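**Subject:** Re: [floor-systems] Door handling for the night carts, and what happens to the porter roster

Gyula Farkas wrote:

> We're due to move the linen and specimen rounds on the lower level over to the Lasine carts in May. Before I sign the change request I'd like two things in writing. First, which doors the carts will open themselves and which ones still need a person. Second, what the night porters are meant to be doing once the rounds are off their sheet. I've had three of them ask me and I didn't have an answer. The Brikero people told me the door work was "basically finished", and I don't know what that covers.
>
> Gyula

Gyula,

Taking the doors first.

There are 39 doors on the planned routes. Six have powered openers and the cart requests those over the building network. Two are fire doors on magnetic hold-opens and stay open unless the panel drops them. The rest are manual, and the arm on the cart has to work them. "Basically finished" covers the powered doors and the hold-opens. It doesn't cover the manual ones.

For manual doors the sequence is: stop short, find the handle, grip, turn, pull or push, pass through, check the door has closed. Push doors are in decent shape. Pull doors are slower because the base has to back up while the arm holds the lever, and on the narrow corridors there isn't much room to do that. If the cart fails the same door twice it parks against the wall on the latch side and raises a call. Somebody then has to walk down and open it. Please treat that as part of the job and put it on the sheet, with a name beside it on each shift.

The acceptance figure in the contract is 98 per cent of door passes with no call raised, measured per route and not averaged over the level. I asked for it per route on purpose. An average would let one bad corridor hide behind the easy ones, and the same porter would be walking to it every night.

Door practice is being done in simulation before anything touches the building. Brikero built the model from our drawings and vary the door angle, finish and lighting between runs. The lever handles are the main concern, as they are small and there's very little on the walls for the cameras to line up on.
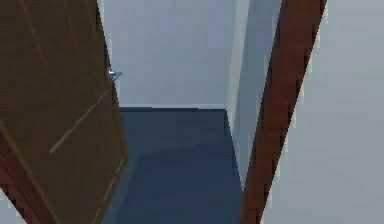
Half-open doors are a separate case in the planner. A door that's already ajar should be widened by pushing on the face or edge, without going for the lever at all. The current build still reaches for the lever some of the time. Hosseinzadeh have that logged against the arm controller and Brikero have it logged against the planner, so each is waiting on the other. I've asked for a single ticket with one owner before May.

Practical consequence for staff: don't prop doors. A wedge under a door looks helpful, but the cart reads the door as stuck and raises a call. I'd put that in the handover notes now.

On the roster, I can only tell you what's been agreed and what hasn't.

Agreed:

- No reduction in night headcount for the length of the trial.
- Patient moves, oxygen and urgent specimens stay with the porters. The carts do scheduled linen and routine specimens only.
- Cart calls go to the porters' existing handsets. No second device.
- Time spent on cart calls is logged as work under its own code.

Not agreed:

- Who does the end-of-shift wipe-down and charging check. Irnavham's maintenance quote excludes it. If it lands on the porters it needs time against it.
- Whether answering cart calls changes the pay grade. Caradog Landeg has raised this for the night crew and I think he has a fair point. Clearing a faulted cart means reading the fault screen, releasing the arm and restarting the route, and none of that is in the present job description.
- What happens after the trial. I have nothing in writing and I wouldn't promise anybody anything.

One change that hasn't had much discussion is the walking. The rounds take the porters past every ward store on the level, and that's how low stock, leaks and dead lights get reported. The carts won't report any of those. Caradog suggested one walked round per shift with no load, and I'd support it. It should be a line on the sheet with a time, or it'll be the first thing dropped on a busy night.

For the change request, I'd sign for the powered doors and the hold-opens and leave the manual-door routes as a second stage. That lets linen start on the east side, where there are no manual pull doors. I can send the door schedule with push and pull marked against each number if you want to attach it.

Please reply to the list and not just to me. Caradog reads it, and the porters should see the same answer you get.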